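The plaque in the lobby of Grorurow Lanes said that Ville Harju had rolled a 752 series in December, the year the roof leaked, and I had never believed it.

I bowled with Ville for 12 seasons. He was a decent man with a decent hook, and he left the ten pin standing so often that we used to say good night to it. On a good evening he broke 200 once. To get to 752 you have to do it three times in a row and then some.

"Who kept score?" I asked him.

"Huttunen," he said.

Huttunen was his brother-in-law. Huttunen also kept score the night Ville beat the Sadum team by 80 pins, and I have met people from Sadum who don't remember it that way.

"And the sheet?"

"Water damage," Ville said. He was wiping his ball with a towel – the same yellow towel, he claimed, from the night in question.

I let it go for years. Then the lanes were sold to an outfit called Elodano, and the new manager cleared out the back office and set the boxes by the door for anyone who wanted them. I went through them on my knees for most of an afternoon. League sheets, shoe receipts, a dead mouse. Near the bottom was a December sheet with a brown stain across the top half. The names were gone. The third column you could read fine, and one line ended in 752. 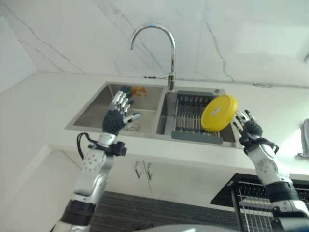
Page last changed: May 25, 2026

I drove it over to Ville's. He put on his glasses and looked at it a long while.

"There you go," he said.

"There's no name on it."

"Whose else would it be?"

I could think of around 15 people, and I started listing them. He heard me out as far as the fourth, then got up to put the coffee on. The sheet stayed on the table between the cups. It had Huttunen's handwriting, all right. The sevens looked a lot like ones.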